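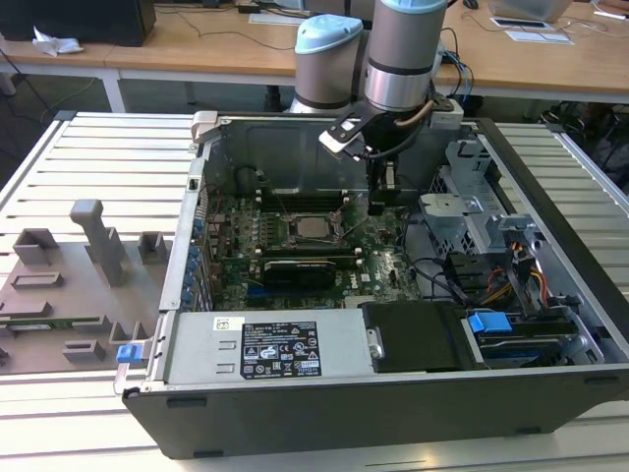

Desktop tower with the side panel off

Print | E-mail

Center Diary: June

The Protcombe Skating Center closed its spring season on schedule, and the rink floor was turned over to the resurfacing contractor the following morning. This entry covers the floor work, the skate inventory, the revised session hours and the first days of summer operation.

The floor had last been sanded and recoated in 2000. Since that time it has received spot repairs only, most of them along the north straightaway and at the entry gate, where guests step down from the carpet. The management had planned to recoat without sanding. An inspection of the boards near the gate changed that plan. Several had cupped enough to be felt underfoot, and the old coating had begun to lift at the edges in long strips. The full floor was therefore sanded to bare maple, and the worst boards at the gate were replaced.

Dust control was adequate on the rink side and poor on the snack bar side. The plastic sheeting across the snack bar opening came loose overnight and was not noticed until opening staff arrived to receive a delivery. All cups, lids and paper goods stored on the open shelves were thrown out. The popcorn machine was taken apart and cleaned. In future closures the snack bar will be emptied of paper goods before any sanding begins, and the shelves will be wrapped separately.

The coating was applied by the contractor in two passes, with the building kept shut and the exhaust fans running. The contractor asked for cooler conditions in the building during the second pass than the air handling system was able to give, and the work was moved to the evening. The finish has a slightly higher gloss than the old one. Guests who skated on the first public session described the floor as fast. A few of the regular adult skaters asked whether it had been treated for grip, and were told that the coating will settle with use. Beginners were directed to the inside practice area, as usual, and the rail was busy all afternoon.

Skate inventory

The rental counter now holds 708 pairs in usable condition. The count was taken by size, with the stock brought out onto the party tables so that every pair could be handled. Children's sizes are in good supply. Men's larger sizes remain short, and on a crowded night the counter runs out of them before the first hour has passed. An order has been placed through Enau, which also supplies the toe stops and the laces. The laces from the last order were too short for the high boots and have been set aside for the low ones.

Wheels were changed on all rental skates that showed flat spots. Bearings were cleaned in batches. The older tan boots with the cracked heel counters have been withdrawn from rental and will not be repaired again. The management recognizes that some guests are attached to them. Their soles no longer hold a mounting screw.

Guests who bring their own skates are reminded that wheels and stops are checked at the door. Inline skates remain welcome at all sessions except the adult evening. Skates that have been worn outdoors must be wiped down before use on the new floor, and cloths are kept at the counter for this purpose.

Session hours

The summer schedule begins this month. Afternoon public skating will open at 2 p.m. and the family session will end at 8 p.m., with the floor cleared for a short sweep between the two. The adult session follows on its usual nights. Morning hours are held for day camps and for group lessons, and the building is not open to the general public at that time.

The change in the family session drew more comment than expected. Under the old hours the session ran later, and a number of families from Raltton, who have the longest drive, said that they preferred it. The management considered a later close and decided against it for the summer. Younger children made up most of the early evening attendance last year, and the late part of the session was thinly used. The question will be looked at again before school resumes.

Birthday parties may be booked for any afternoon session. The party area has been rearranged, with the long tables turned to face the rink and the gift shelf moved to the back wall. The host's cart no longer has to cross the walkway. One party arrived on opening afternoon with many more guests than had been booked, and the neighboring table was given over to them. The family at that table had already finished and was very gracious about it. The booking form has been reworded to ask for the number of children who will skate and the number who will only attend, which had been one line before and was regularly misread.

Lighting and sound

The Rao lighting unit above the center circle was taken down during the closure and put back in working order, although the amber color is still slow to change. The mirror ball was washed. Two speakers on the south wall had been wired in reverse for an unknown length of time, and the announcements are noticeably clearer now that this has been corrected. Staff at the far end of the floor report that they can hear the call for the couples' skate, which they had previously judged by watching the guests.

Music requests will again be taken on paper slips at the counter. Slips should be legible and should name one song only.

Remaining work

The handrail at the entry gate has a temporary bracket and needs a permanent one. The carpet in the changing area is worn through beside the lockers. Locker keys are missing for a part of the bottom row, and those doors have been taped shut until the locks can be replaced. The drinking fountain was repaired and then leaked again the next day, so it is out of service. Cups of water are available at the snack bar without charge.

The parking lot lines are to be repainted before the end of the month, weather permitting.

Print | E-mail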